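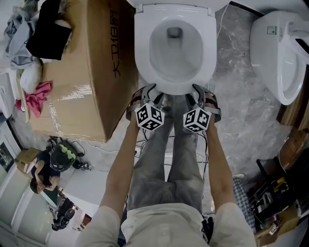 The last ferry to Nondside went at ten to six and she missed it by the length of the ramp. Stood there. Bag in one hand, the parcel for her mother in the other, the gap getting wider and the deckhand already looking somewhere else.

Next boat, morning. She knew that. Asked anyway.

The bloke in the ticket booth said there was rooms at the Jaltus, 61 dollars, cash. She had 12 and some coins. Tea, then. Tea and a chair in the waiting room, heater ticking, a poster for the Dornavow show still up from November. Best pumpkin. Best sponge. Her mother had won sponge once and never shut up about it.

She rang the house. Eleven rings. Rang agian.

"You missed it," her mother said.

"I missed it."

"I've done a roast."

"I know, Mum."

Long quiet. The telly going at the other end, that quiz with the buzzers. Then her mother put the phone down on the bench - not hung up, just down - and there was the oven door, a plate, cutlery, foil tearing off the roll. Footsteps. The back door.

She waited. Watched the coins go. Wind getting up, the rain coming sideways accross the glass.

When her mother came back on she was puffing. "Oyewole road's flooded but the tinny's all right," she said. "I've put the roast in a towel. Stand at the end where the light is."

"Mum, it's dark. It's blowing."

"Wear your hood," said her mother, and this time she did hang up.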